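Why I Still Buy Paper Maps

Tue 17 May

My phone quit on me three miles past Eresach last weekend, and I have been in a good mood about it ever since. Let me explain, because my sister thinks I've lost it.

I keep a paper map in the door pocket of my car. It cost me 90 cents at a yard sale, it has a coffee ring over most of one county, and the fold down the middle has worn through so that Ballodov is now two towns with a slot between them. I love it. When the blue dot froze I pulled over by a feed store, spread the thing across the hood, and found a road I'd never heard of that ran along the river all the way to Jelari. So I took it!

The phone would never have shown me that road. It's slower. The phone wants me on Route 477, same as everybody else, and it wants me there now, and if I so much as stop for a peach it starts recalculating in that hurt little voice. I'm not against it. I use it to get to the dentist. But when I follow it I get out of the car at the other end with no idea where I've been. I could drive 500 miles that way and not be able to tell you which side the mountains were on.

With a map you have to look up. You need the water tower and the railroad crossing, and you have to decide whether that was the creek or just a ditch (it was a ditch, twice).

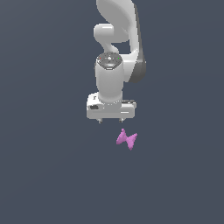 People tell me maps go out of date, and sure, they do. Mine shows a ferry that stopped running before I could drive. I found that out at the end of a very pretty dead-end road, eating a sandwich and looking at the place where the dock used to be. I'd call that a decent lunch.

What bugs me is how hard they're getting to find. The gas station in Ballodov used to have a whole rack by the register and now it's phone chargers. The kid working there had to ask me what I meant, a map of what? Of here, I said. He looked in the back for me, which was nice of him, and came out with a calendar.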